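SITDEN

PRESS RELEASE
July 2014

New report: families in Fana wait too long for news of detained and missing relatives

Sitden publishes today its report on persons who disappeared during the fighting in the Fana valley. The report is based on 314 interviews with families, made in 81 villages and in the town of Zalwood. It asks both the provincial authorities and the armed groups to give the names of all the persons they hold, and to allow visits to them.

The fighting in Fana became heavy in March, when armed groups took control of the road between Zalwood and the upper villages. Many men were stopped at checkpoints on this road. Some of them were released after a few hours. Others did not come home, and their families have received no official information until today.

"A mother told us that she has gone to the same office every week and each time she was told to come back with another paper," said Salamatu Ansah, head of the field team of Sitden. "She does not ask for a trial or for money. She wants to know in which place her son is. To answer this is a legal duty, and it would cost the authorities very little."

In most of the interviews the family had already reported the case to the police or to a village leader. Very few had a written receipt of this report. Without the receipt they can not open a file with the provincial court, and without a file the court does not send questions to the detention places. The report describes this problem in its second chapter and proposes a simple receipt form, which can be given on the same day and which does not need a stamp from the capital.

The second difficulty is rumors. In the upper villages the telephone network works only in some hours, and the news goes from person to person. Families were told that their relative was dead, later that he was wounded and in a hospital on the other side of the border, and later again that he was seen in a truck. Sitden met families who paid money to people who promised to find out the truth. In none of these cases did the family get information that could be confirmed.

Sitden does not publish the names of the missing persons without the agreement of the family. For this reason the public version of the report has no list. The full material has been given to the provincial ombudsman, in a closed form, together with the dates and the checkpoints that the witnesses named.

"We have been careful with what we claim," said Venla Saarela, who edited the report. "When one person alone told us about an event, we say that it was one person. When we could not visit a place we say this also. Two sides of this conflict make big statements every day, and the families have become tired of them. So we preferred to write less and to be able to stand behind it."

The team could not enter the detention building in Zalwood. It asked for permission 3 times and received an answer to the first request only, in which it was asked to wait. The armed groups which control the upper road did not answer to letters. Two local elders agreed to carry the questions of Sitden to them, and their short replies are printed in the annex.

The main recommendations of the report are these:

To the provincial authorities: publish a list of all persons held in connection with the fighting, inform the families in writing within 2 days after an arrest, and open the building in Zalwood to independent visitors.

To the armed groups: stop the taking of civilians at checkpoints, release those who are held only because of the village they come from, and let the sick and the wounded be moved to a hospital.

To governments which give aid to the province: ask about missing persons in every meeting with the authorities, and support the work of the ombudsman, whose office has at present one lawyer for this subject.

The report also has a chapter about women who became the only earners in their household. Many of them can not sell land or receive a pension, as the documents are in the name of the missing husband. Sitden proposes a temporary certificate of absence. Such a paper would not say that the person is dead, a thing that most families do not accept, but it would permit the wife to sign in his place.

The printing of the report and its translation into the two languages of the valley were paid by the Hirvonen Fund. The fund had no influence on the content.

Salamatu Ansah and Venla Saarela are available for interviews in English and French. Journalists who wish to speak with families are asked to contact Sitden first and not to travel to the upper villages on their own. Some witnesses have received threats, and a visit by a foreign car is noticed by everybody.

About Sitden

Sitden is an independent organization which documents the situation of civilians in armed conflicts. It does not accept money from any party to the conflicts in which it works. Its reports are free of charge and may be quoted if the source is named.

Contact for the media: Press desk, Sitden. Copies of the report can be ordered at the same desk, on paper or as a file. 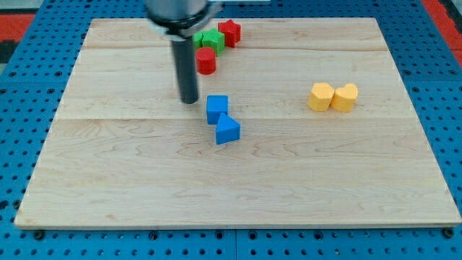 A robot arm above a wooden board, with a blue cube near its tip.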